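Search tickets

Ticket 300-34: hand drops card during open day run
Site: Staniforth, demo table
Status: Open, workaround in place
Last updated: Nov 5, 2020

Reported
Visitors' session started on time. On the card routine the Dirkari hand closed, lifted, and let go before the handover pose. Happened 3 times in a row with the first group. Other routines ran normally.

Log
- Restarted the Drikine controller. No change.
- Checked the grip force setting. It had gone back to the default after the last update. Set it to 34 and saved the profile under a new name.
- Ran the routine again with no visitors at the table. Card held, but it turned in the grip when the wrist rotated.
- Slowed the wrist rotation to 30 percent. Card held through to the handover pose.
- Repeated with the second group watching. Paused at the hold step so people could look at the grip. A hotel card with a picture of yellow ginkgo trees, held upright between the finger and the rest of the hand:

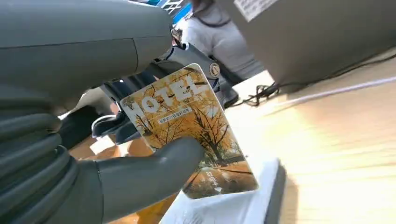 - Resumed from the pause. Handover completed. Left the slow speed on for the remaining groups, which adds almost 30 seconds to each run.

Still open
Trakberg needs to confirm why the profile is not kept after an update. Controller log has been sent to them. Do not install the next update at Staniforth until they answer. If there is no reply before the December visit, load the saved profile by hand and run the card routine once before letting the first group in.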